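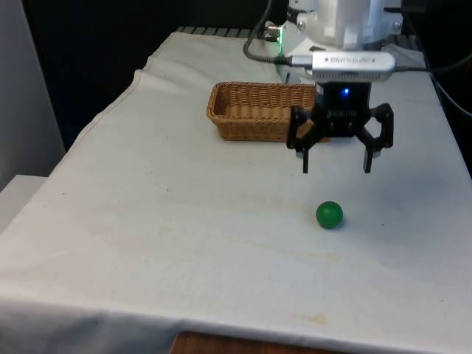
Do you need to know how to code to teach a robot arm a simple job? Not for the part I've been doing. You drive the arm through the job yourself, over and over, and the software people worry about the rest.

I've been on the Plarotham project since October, and my share of it is the driving. I sit at a desk with a hand controller, I move, the arm moves, and every run gets saved. The task this week is as plain as they come: pick up the ball, put it in the basket. We want 500 good runs and I got through 54 on my first full day, which I was pretty chuffed about until Gilles Tanguy went over them and tossed 30! Too much dithering, he reckoned. If I hover and wobble before I close the fingers, the arm learns to hover and wobble too. Fair enough, but it stung.

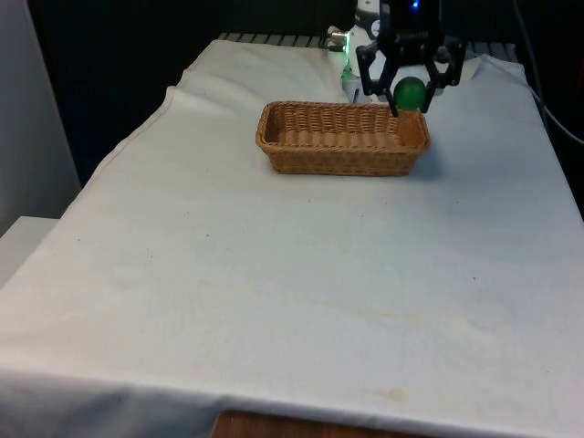

Ball in the fingers, at the right-hand end of the basket.

The grab is the bit everyone asks about, but the trip over to the basket gives me more grief. You have to clear the rim, and from my chair it's hard to judge how high the ball really is. My habit was to go way up and then come down in little jerks - ugly to watch, and no favourite of Gilles either. Now I try for one smooth curve and I keep my elbow on the desk (a folded jumper under it helps heaps).

I also flick between 2 views while I drive. The wide one gets me there, and the close one is for checking my grip.

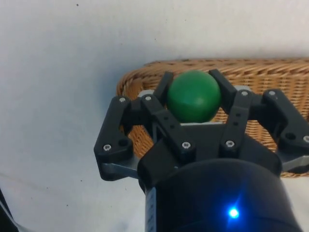 The close view, with a fingertip pad on either side of the ball.

Monday I'm back at it, and Penano has promised me a better chair. I'll post the new tally when I have it.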